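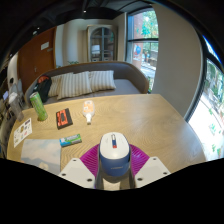 A reader in Flestby asks whether a wooden table can really work as a desk when everyone keeps dumping their odds and ends on it.

Yes, and we love them for it! Give the mouse its own spot first, then let the gum, stickers and cards fit in around it.

Do I need a mat?
No, but a bit of grip is lovely on a smooth tabletop. Ours at Clarnent is a favourite colour of the whole office – magenta!

Where should drinks go?
At the back, well away from your mouse hand.

How often should I tidy?
We do 3 minutes at 4 pm. Try it!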